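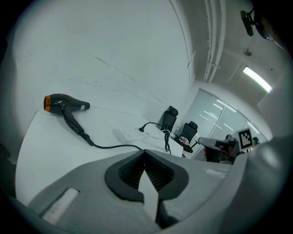
By the Housing Office, Moddale College
Wednesday, January 15, 2020
Filed under: Residence Halls, Notices

The Housing Office has completed its review of the electrical appliance rules that apply in the college residence halls. The revised rules take effect at the start of the spring term and replace the section on appliances in the current Residence Handbook. Printed copies of the handbook will not be reissued until July. Residents should keep this notice with their copy until then.

The review began last fall, following repeated loss of power in Garba Hall and the older wing of Cloleck Hall. Both buildings were wired at a time when a student room was expected to hold a desk lamp, a radio and perhaps a typewriter. The circuits have been maintained and inspected as the law requires, and the inspections found no fault in the wiring itself. The outages were traced to the number of heating appliances in use on the same circuit, most often in the early morning and on Sunday evenings.

Some 800 residents are covered by the rules. They apply equally to single rooms, shared rooms and the family apartments on the east side of campus. Guests staying overnight are bound by them as well, and the resident who signs in a guest is responsible for any appliance the guest brings.

Hair dryers, curling irons and flat irons

These remain permitted in all halls. In Garba Hall and the older wing of Cloleck Hall, they are to be used in the bathrooms and the grooming alcoves on each floor, where the outlets were replaced over the winter break. They may be kept in student rooms but may not be used there. In all other buildings they may be used in the room, provided that they are plugged directly into a wall outlet. A dryer or iron must be unplugged after use and allowed to cool before it is put in a drawer or bag.

The office received a large number of comments on this point during the fall. Many residents of Garba Hall asked that dryers be allowed in rooms outside the morning hours. The electrical contractor, Geltel, was asked to consider this and advised against it until the remaining circuits on the upper floors are replaced. That work is planned for the summer.

Power strips and extension cords

Each room may have one power strip for each resident assigned to it. The strip must have a built-in circuit breaker and must carry the mark of a recognized testing laboratory. Strips are to be plugged into the wall and never into another strip. They are intended for computers, lamps, phone chargers and similar small items. Nothing that produces heat may be connected to one.

Extension cords without a breaker are no longer permitted in any building. Residents who now rely on such a cord to reach a desk or bed may borrow a longer power strip from the hall desk for the remainder of the year. There is no charge for the loan, but a strip that is not returned at checkout will be billed to the resident's account.

Cords of every kind must be kept clear of doorways and may not be run under rugs, mattresses or bed frames. They may not be fastened with staples or nails. Adhesive clips are acceptable on painted walls and can be obtained at the hall desk.

Kitchen appliances

Coffee makers and electric kettles are permitted in rooms if they shut off by themselves. Rice cookers, toasters, hot plates and slow cookers belong in the floor kitchens and should be labeled with the owner's room number. Small refrigerators are limited to one per room, and residents who share a room are asked to agree on this before either of them brings one. Microwave ovens are permitted only in the family apartments. The floor kitchens in Cloleck Hall now have two microwaves each. 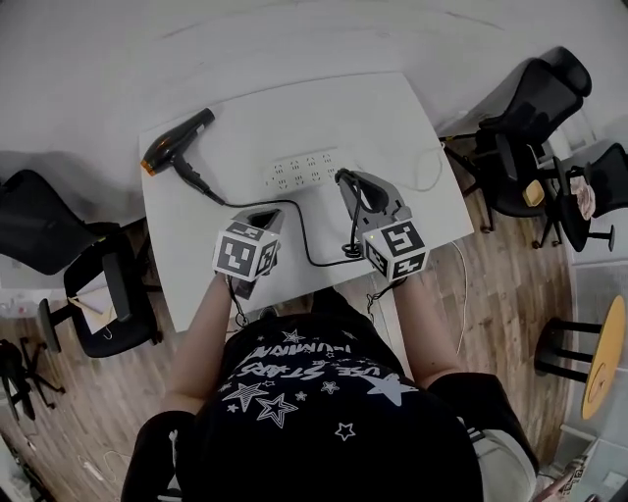

Space heaters of any type remain prohibited, including those sold as suitable for bedrooms or offices. A resident whose room is too cold should report it to the hall desk, where a work order will be opened. If the temperature cannot be corrected within 21 hours, the office will offer the use of another room. Electric blankets are permitted if they have a timer and are not folded while in use.

Checking cords and plugs at home

Many of the appliances removed from rooms last year were in poor condition and would have been unsafe in any building. Before returning to campus, residents are encouraged to look over whatever they intend to bring. The cord should be free of cuts, flat spots and tape. Particular attention should be given to the point where the cord enters the appliance, as this part bends most often and tends to wear first. A plug with loose or darkened prongs should not be used, and the same applies to a plug that feels hot to the touch.

Cords should be coiled loosely for storage. Wrapping a cord tightly around the body of an appliance strains the wire and shortens its life. When disconnecting an appliance, take hold of the plug itself and pull it straight out of the outlet.

Damaged items may be left at the recycling counter in the basement of the Student Center. The college does not repair personal appliances and its staff have been instructed to decline such requests.

Room visits

Hall staff will visit all rooms during the first 10 days of the term. Notice will be posted on each floor at least one full day beforehand. The visits are limited to electrical items and smoke detectors. Closets, drawers and personal bags will not be opened.

An item that does not meet the rules will be tagged, and the resident will be asked to take it home or store it at the hall desk. No fine will be issued for a first finding this term. A second finding for the same item will be referred to the area office under the usual procedure. Space heaters and extension cords without a breaker will be removed at the time of the visit and held for collection.

Summer work

Geltel will return to Garba Hall in July to replace the circuits on the 4 upper floors. The building will be closed to summer guests while the work is under way. Residents who have requested summer housing there will be placed in Cloleck Hall at the Garba rate, and will receive a letter with their new room assignment before the end of the spring term.

Questions about the revised rules may be brought to any hall desk or to the Housing Office during regular hours. Residents who need an exception for a medical device should apply in writing. Approved exceptions from the fall term carry over and do not need to be renewed.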